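Opening
Hi everyone, thanks for staying past lunch. I get 15 minutes, so I'm going to talk about my favorite thing in indie wrestling, which is the tag match that almost falls apart.
(Wait for people to sit down. Josefien will signal at 5 left.)

Start with Lotthorpe
Small hall, low ceiling, the ring nearly touching the bleachers. Main event was the Mutanley Brothers against Hutora and a late replacement, Jinfeng Ye. Ye had never teamed with Hutora before. They met in the parking lot!
And you could tell, for the first stretch. Ye tags in too early, Hutora is still facing the wrong way, the crowd groans. Then comes the blind tag and the whole room gets it at once. I still get goosebumps.

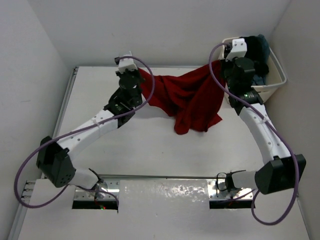 Two arms, one dark red cloth.

What makes a hot tag work
The wait. You want the tired partner crawling, reaching, getting dragged back. Don't rush it. Hutora got pulled off the apron twice in Lotthorpe and by the second time people were standing on their seats.
The partner on the apron has a job too. Watch Ye's left hand the whole match, slapping the turnbuckle, keeping the clapping going. That's real work and it never makes the highlight reel.
(Do the clap here. Get the room to join in. Slow, then faster.)

Big room, small room
Cabanatuan in April, 2000 people, same two teams. Josefien Visser was on commentary and she barely talked during the last five minutes, just let the noise come through. Great call.
Everything had to be bigger. The reach, the fall, the look to the back row.
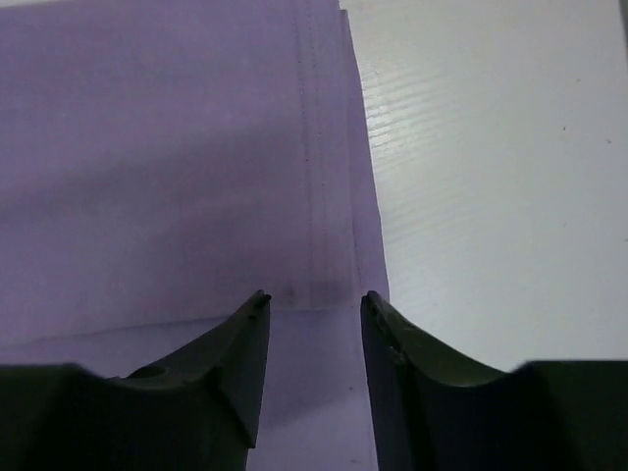
I like the Lotthorpe match better, and I know that's a minority opinion (pause, somebody will boo). In the big building they had the timing down cold. In the small one they were still figuring each other out, and I love watching wrestlers think.

If you're booking
Put strangers together now and then. Give them time, and keep the finish simple so they can listen to the crowd.
Skip the run-in. Please!

Questions
If no one starts, ask the room for their favorite hot tag. Mention the tape table by the door.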